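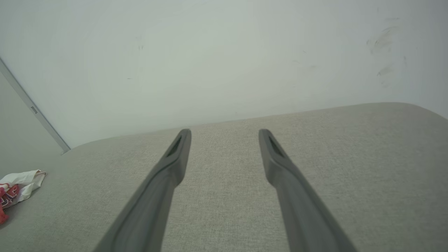

Vue de la caméra de poignet, doigts ouverts au-dessus d'une assise en tissu gris.

Komlow Main – poignée de démonstration et pince assortie

Référence : KM-281
Disponibilité : sur commande, expédition en février

Le kit Komlow Main sert à enregistrer des démonstrations de manipulation, soit en tenant la poignée à la main, soit en pilotant le bras à distance depuis le poste Aderard. Les deux modes emploient les mêmes doigts et la même caméra. Un jeu de démonstrations commencé à la main peut donc être complété en téléopération sans changer de format de fichier.

Les doigts

Les doigts sont gris mat, à bout arrondi, avec une fente en creux près de l'extrémité. Ils se montent par paire et se remplacent sans démonter la caméra. L'ouverture est commandée par la gâchette de la poignée ou, à distance, par la molette du poste. La force de serrage maximale se règle dans le logiciel, avant l'enregistrement.

Pour le textile, les sachets et les emballages souples, nous conseillons de commencer avec la force la plus basse. Un opérateur serre presque toujours trop fort lors des premières prises, et le bras reproduira ce serrage.

La caméra

Elle est fixée au poignet et regarde dans l'axe des doigts. Les deux extrémités doivent rester visibles pendant toute la démonstration, pince ouverte comme pince fermée. Le support a deux positions : courte pour le travail sur table, longue pour les assises, les bacs et les étagères basses. Après tout changement de position, refaire l'étalonnage (menu Réglages, puis Poignet).

L'exposition est automatique par défaut. Sur les murs blancs et les tissus clairs, mieux vaut la bloquer, sinon l'image s'assombrit dès que la pince se rapproche du fond.

Enregistrer une démonstration

Placer la pince ouverte, à l'arrêt, face à la zone de travail. Appuyer sur le bouton latéral, attendre le signal sonore, puis exécuter la tâche d'un seul mouvement continu. Relâcher l'objet, reculer, appuyer de nouveau. Une prise dure au maximum 40 secondes. Au-delà, le fichier est fermé et la suite n'est pas conservée.

Les prises ratées se suppriment depuis la poignée par un appui long. Elles peuvent aussi être gardées avec l'étiquette « échec » – certains modèles s'en servent, d'autres non. Le logiciel ne les exporte pas si la case n'est pas cochée.

En téléopération, la vue du poignet s'affiche à gauche et l'état du bras à droite. La vitesse est limitée tant que l'opérateur n'a pas validé l'espace de travail. Le bouton d'arrêt doit rester à portée de main. Il coupe le mouvement, pas l'enregistrement.

Contenu du kit

Poignée de démonstration avec gâchette
Pince motorisée pour bras compatible
4 doigts (2 paires)
Caméra de poignet et support à deux positions
Câble de liaison et adaptateur secteur
Mire d'étalonnage

Le bras, le poste Aderard et la bride de montage sont vendus séparément.

Compatibilité

Bras Lemieux série S et Staldale, avec bride adaptée. Pour les autres modèles, nous envoyer le plan de la bride avant de commander. Le logiciel fonctionne sous Linux. La version Windows permet de relire et de trier les prises, mais pas de piloter le bras.

Entretien

Essuyer les doigts avec un chiffon légèrement humide, sans solvant. Retirer les peluches des fentes après un travail sur tissu, avec une brosse souple. Vérifier le serrage des vis du support avant chaque série.

Garantie et assistance

Garantie de deux ans, hors doigts, considérés comme pièces d'usure. Les questions techniques sont traitées par Þröstur Blöndal, au service applications. Joindre le numéro de série et, si possible, un fichier de prise complet – une capture d'écran ne suffit généralement pas.

Demander un devis
Télécharger la notice (PDF)
Pièces détachées et doigts de rechange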